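# About the Fekerent School of Upholstery

The Fekerent School of Upholstery teaches adults to build, repair and re-cover seating by hand. The School is located in Grerkham, in the former premises of the Mogensen chair works, and has taught in that building since its first class. A second site, at Tomham, is used for wood finishing and for storage of frames.

Most of those who enroll have had no earlier training. Some hope to find work in the trade, and others bring a single chair that has been in the family and wish to see it used again. Both are welcome, and both are taught in the same classes.

## How the School began

When the Mogensen works closed, its cutting tables, button press and two long-arm sewing machines were left in the building, together with a great many paper patterns. A group of former employees obtained a lease on the ground floor and began to offer evening instruction to residents of Grerkham. The first course ran for 16 weeks and was devoted entirely to the dining chair. That course is still taught at the same length, and it remains the usual point of entry.

The patterns have been kept. There are 105 of them in the collection, most marked in pencil with the changes made by the cutters who used them. Students may consult them during open hours and may trace them, but the originals do not leave the building.

## What is taught

The program is divided into three stages. The first covers webbing, stuffing and plain covers on drop-in and overstuffed seats. The second moves to armchairs, springs and piping. The third is given over to a larger piece chosen by the student and approved by the instructor, most often a settee or a wing chair.

Cushions are taught separately. A cushion that looks simple on a sofa involves the choice of filling, the cut of the inner case, the allowance for seams and the manner of closing, and students often find that it takes them longer than the seat beneath it. Gathered edges are introduced late in this course, after straight piping and box corners.

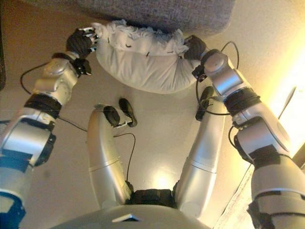
Could the cushion course not come first, one applicant asked us in writing, when it needs so little equipment and a person could practice it at home? The applicant added that a sofa cushion was the only thing in the house in need of repair and that a full course on dining chairs seemed a long way around.

The School considered the point and has changed its rules in part. From September, the cushion course may be taken on its own by anyone able to sew a straight seam on a domestic machine. Those who intend to go on to armchairs are still asked to complete the dining chair course beforehand, as the second stage assumes a knowledge of webbing and tacking.

## Classes and instruction

No class has more than 12 students. Each student has a bench, a set of hand tools and a place on the frame rack, where work in progress may be left between sessions. Large pieces are brought in through the side entrance on Mill Street – the front steps are steep, and the front door is narrow.

Instructors are drawn from the working trade. All have spent time in a commercial shop before teaching, and most continue to take private work. They demonstrate each step at the front bench and then go from student to student. Students are expected to take out and redo work that will not hold. This is an ordinary part of learning to upholster, and it is not treated as a failure. 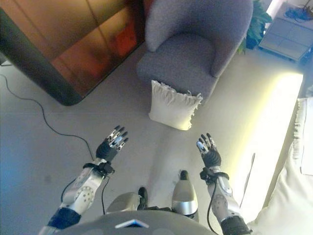 *Smooth gray floor, Grerkham.*

Written materials are kept short. Students receive a sheet of measurements for each project, a list of suppliers and a page on the care of tools. The School does not publish a textbook and does not require one, although a small reference shelf is available in the hall.

## Materials

The School teaches both traditional and modern fillings. Horsehair, coir and cotton felt are used in the dining chair course. Foam and feather are introduced with cushions, and students are shown how each behaves under weight and how each wears. Preference is left to the student, except where a piece is old enough that the original method ought to be respected.

Cover fabric is bought by the student. Plain, closely woven cloth is recommended for a first project. Velvet and large repeating patterns are discouraged until the second stage, when matching and direction of pile are covered in full. Remnants from the store at Tomham are sold to students at cost and may be viewed by appointment.

Old coverings are removed by the student and kept until the piece is finished. They serve as a guide to the new cut, and they sometimes show how many times a chair has been covered before. Several chairs brought to Grerkham have been found to carry four layers.
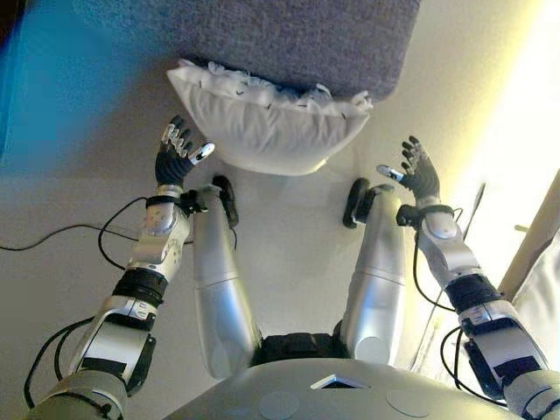
*White pillow and gray fabric, Grerkham.*

## Work for the public

The School accepts a limited number of commissions. These are carried out by instructors and, where suitable, by students in the third stage under supervision. The owner is always told in advance if students will take part, and the fee is reduced accordingly. Commissions are chosen for what they can teach, so a piece may be declined even where the School has room for it – this applies chiefly to recliners and sofa beds, whose mechanisms fall outside the program.

An estimate is given after the piece has been seen in person. Photographs are useful for a first opinion only, as the condition of the webbing and joints cannot be judged from them.

## Admission and fees

Applications are accepted throughout the year and considered in the order received. No portfolio is needed. Fees cover instruction, bench space and the use of tools. Fillings and fabric are charged separately. A reduced rate is offered to residents of Grerkham and Tomham, on proof of address, and fees may be paid in installments by arrangement with the office.

Visitors may attend the opening hour of any evening class by prior notice to the office. Closed shoes must be worn in the workroom.

*Page last revised November 8, 2025.*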